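Grestthorpe Gripper Comparison

The Grestthorpe Gripper Comparison is a test program for robot end effectors, carried out in simulation and used to select hardware for household mobile robots with two arms. It was set up by the engineering firm Skostex and is directed by Þórey Þrastardóttir. The name is applied both to the program and to the set of virtual interiors in which the tests are run.

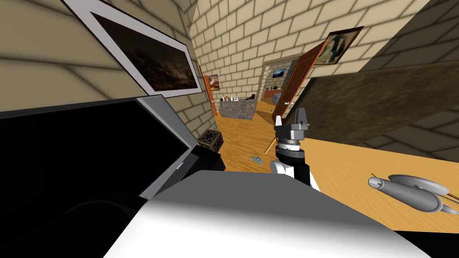 Background

Skostex had earlier chosen its grippers through bench tests, in which a single arm was bolted to a table and given parts to lift. Results from the bench did not carry over well to homes, where an arm must work near walls, doors and furniture, and where a second arm often blocks the view or the path of the first. Þrastardóttir and Chi-keung Yeh proposed moving the first round of selection into rendered rooms. Physical testing was kept for the designs that passed.

Method

Each gripper is attached to the same arm model and given 100 trials. A trial consists of an approach, a grasp, a lift and a controlled release. Object positions are changed between trials according to a fixed list, so that every gripper meets the same conditions. The rooms include narrow passages, doors left partly open and small items placed on the floor as well as on tables.

Cameras are compared in a separate series. Pei-shan Hsiao wrote the procedure for this part, which tests wrist and head mounting and includes tilted viewpoints. A trial is marked as failed if the target is dropped, if the arm touches a wall or door, or if the two arms come into contact.

Grippers tested

Three designs were entered in the first round. The Chung is a parallel gripper with two fingers and a fixed stroke. The Vurkudov also has two fingers, but these bend at a middle joint and close around an object. The third entry was a suction cup built by Cheuk-hei Huang as a reference.

Results

The Vurkudov completed the most trials with rounded objects. The Chung was more reliable with thin items lying flat, and its narrower body led to fewer contacts with door edges. The suction cup completed 49 trials and was withdrawn. Most failures in the round were traced to the approach and the path of the arm, with the grasp itself accounting for a smaller share. Skostex selected the Chung for physical testing in October.

Controller revision

A later round compared two arm controllers using the Chung only. Tzu-hsuan Man reviewed 197 recorded contacts between the arms and found that many took place while one arm was being held still in a raised position. The resting position was lowered in the revised controller, and the full set of trials was repeated.

See also

End effector
Mobile manipulation
Robot simulation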